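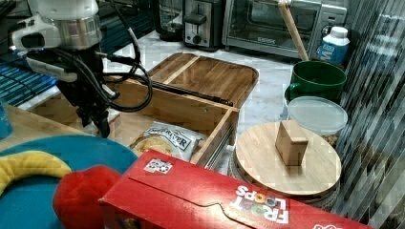 Home | Kitchen | Sheds | Gallery | Links

Bamboo box and breakfast things

Quick page this, more when I get a minute. We've been sorting the worktop at Udcombe ahead of the move to Goramton, and I wanted it all down somewhere before it goes in the boxes. Only the one picture up so far, the other 59 are still on the old laptop.

The box. Pale bamboo, low sides, lid in two panels with a raised strip between. Lid leaning up at the back. Came from Onell in July, cheaper than the Dobre one and a better size for our shelf.

In the box. Clear bag of food, says RIVER on the label. Something round and golden showing through the plastic. Staying put till last, we have to eat.

Froot Loops. Red box, on its side. Cereal travels with us, not in the van.

Round pot with the wooden lid. Little block on top for a handle. Needs a bit of tape round it or the lid will be off by the first roundabout.

Green mug. Handle to the left. To be wraped in a tea towel, no newspaper please, the print comes off on everything.

Plastic tub, frosted lid. Brown contents. Check the lid is on propperly then stand it upright.

White bottle, blue label, big M. Goes in the crate with the wooden spoon.

Still to add: the larder shelves, the bottom cupboard, tea tins. 12 crates for the kitchen alone. Same again for the shed I expect.

Last updated 1/18/24

Contact | Back to top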